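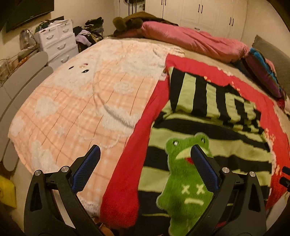 Photo: Tinberg

Can a machine fold your laundry yet? Tinberg has been promising one for a while, and we're still doing our own. A T-shirt on a bare bench is the easy version. Try a stripy top with a fuzzy frog on it, on a bed already covered in blankets of every colour.

Jornstead says its folder gets through up to 16 garments an hour. We'd like to know who flattens them first, and what happens to the sleeves.

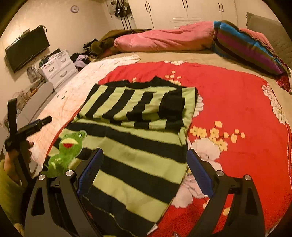

Stripes, frog and a folded-over layer.

Dirkel at least admits its arm takes 9 minutes a jumper. My neighbour's teenager is faster, and that's with a phone in one hand. Ask us again in January.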